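Finding Your Family's Minhag: How to Trace a Custom Back to Its Town

Every family I know has at least one. An uncle who won't eat nuts until after Simchat Torah, a grandmother who lit an extra candle and couldn't tell you why, a tune for Shalom Aleichem that no other guest at the table has ever heard. I love these things! For the last few years I've been chasing the customs on my father's side, and plenty of people at our shul in Lorarside have asked how to get started on their own. So I've written down the method I use. You don't need fluent Hebrew and you don't need to travel.

Step 1. Write down what is done, before you ask why

Pick one custom only. Write down exactly what happens, who does it, when in the year, and what words go with it. Use the family's own pronunciation, even if you know it's "wrong". My great-aunt's odd vowels turned out to be the best clue I had, and I very nearly tidied them up in my notes.

Leave the explanations for a separate page. Families are terrific at inventing reasons after the fact, and you want to keep the two apart.

Step 2. Ring the oldest people first

Ask open questions. "What did your mother do the night before?" gets you much further than "Did your mother cover the mirrors?" Early evening, say 7 pm, has worked well for me – dinner is over and people are happy to talk. Ask if you can record the call, and ask them to sing anything that was sung. Then ring again a fortnight later, when they've had time to remember the rest (they always do).

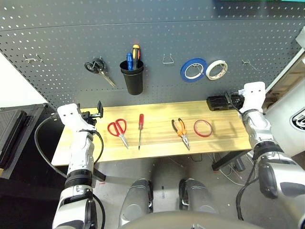 Reading time: 3 minutes

Step 3. Fix the place

Surnames wander, so look for towns instead. Gravestones, ketubot, ship's papers and the flyleaves of old siddurim are all good. Borders moved around a lot, and one town may turn up under Hungarian, Yiddish, German and Slovak names, so keep a running list of every spelling you meet. Don't throw any of them out.

If you get stuck between two towns, look at who married whom. Brides often brought their own customs with them, and a practice your family calls "ours" may belong to a great-grandmother from three valleys over.

Step 4. Look in the minhag books

Books of local custom have been compiled for centuries, and many are scanned and free to read online. Start with the chapter for the right season, which saves a huge amount of slogging. If your Hebrew is slow like mine, learn the common abbreviations first and keep the list beside you.

Yizkor books are the other treasure. They were put together after the war by survivors of each community, and the chapters on Shabbat and festivals are often full of small domestic detail. Read the memoir sections as well as the history ones.

I read one of 322 pages over most of July, with a dictionary and a lot of tea, and found our custom in a single sentence on page 222. I yelled so loudly the dog left the room.

Step 5. Show it to someone who knows more

Norbert Lakatos, who leads our Shabbat afternoon study group, spotted straight away that I'd mixed up a custom of the burial society with one kept at home. Bring your notes and the original wording, with your guesses clearly marked as guesses.

Step 6. Write it up and hand it around

One page is plenty. Put the custom at the top, then who told you, then the town, then the written sources with page numbers. If you found nothing in print, say so – a custom with only your grandmother behind it is still worth recording. Send a copy to every cousin you can find. Mine came back with corrections, two photographs and a completely different tune, and I'm now working on that one.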